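Quiénes somos

Jukstead es un estudio de grafismo para retransmisiones deportivas. Hacemos marcadores, rótulos, cortinillas y faldones de resultados para canales, ligas y plataformas que emiten en directo. Trabajamos desde Plendport y somos menos gente de la que suele aparecer en las páginas de «equipo» del sector.

Desconfiamos bastante de nuestro propio oficio. Cada temporada alguna cadena presenta un paquete gráfico nuevo, lo acompaña de un vídeo con música épica y asegura que va a cambiar la manera de ver el deporte. Al cabo de dos jornadas el espectador sigue buscando lo mismo que antes: cuánto van y cuánto queda. Si tarda más en encontrarlo, el rediseño ha salido mal, por mucho premio que se lleve.

De dónde venimos

El estudio lo montaron Mared James y Jérémie Barbier después de coincidir en la unidad móvil de un torneo de balonmano cuyo marcador tapaba la portería derecha en todos los saques de siete metros. Habían avisado. Les contestaron que la posición ya estaba aprobada por el patrocinador. El primer encargo propio fue rehacer ese mismo marcador, en un mes de agosto y con un presupuesto que hoy no aceptaríamos.

Después llegó Munow, nuestro sistema de rótulos, que empezó siendo una hoja de cálculo conectada a un generador de caracteres y todavía conserva algún nombre de columna de aquella época. Hasta ahora lo hemos usado en 253 partidos en directo. En cuatro de ellos falló durante la emisión, y guardamos el informe de cada fallo porque los clientes que preguntan por eso suelen ser los mejores clientes.

Cómo trabajamos

Antes de dibujar nada pedimos grabaciones de partidos completos, con sus tiempos muertos y sus lesiones. Los resúmenes engañan: en un resumen cualquier marcador parece bueno. Lo que queremos ver es el minuto tonto de la segunda parte en que el realizador abre plano, el balón se va a la esquina y el rótulo del cambio tapa al jugador que entra.

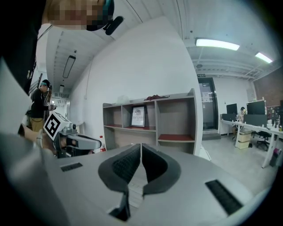 Con eso hacemos una primera propuesta, casi siempre sosa, y la probamos en un televisor viejo y en un teléfono. Catherine Swanson lleva las pruebas de lectura y tiene derecho de veto sobre tipografías, incluida Roman, la familia de cifras que encargamos para nuestros marcadores y que ella rechazó dos veces antes de dejarla pasar. El uno seguía pareciendo una ele minúscula.

Asanka Ranasinghe se ocupa de la conexión con los proveedores de datos. Su trabajo consiste sobre todo en no creerse lo que llega. Un reloj que retrocede tres segundos o un gol que aparece antes que la imagen se notan mucho más que cualquier degradado.

Lo que no hacemos

No ponemos probabilidades de victoria en pantalla si el cliente no puede explicarnos de dónde salen. Tampoco animamos el marcador para que celebre los goles, aunque nos lo piden mucho. Y cuando una liga nos dice que quiere «algo más digital», preguntamos qué significa. A veces la reunión acaba ahí.

Heloísa Rezende, que lleva los proyectos con clientes, tiene una encuesta que enseña a quien pide pruebas. Respondieron 1.057 abonados de una plataforma a los seis meses de un rediseño nuestro, y roughly no nos sirve de mucho presumir: la mayoría no había notado el cambio. Al cliente le pareció un desastre. Nosotros no estamos tan seguros.

Contacto

Si tiene un marcador que no le convence, envíenos un partido entero y díganos qué le molesta. Contestamos también cuando creemos que lo que hay está bien y conviene dejarlo como está. No hacemos propuestas gratuitas para concursos.

Página revisada el 19 de abril de 2025.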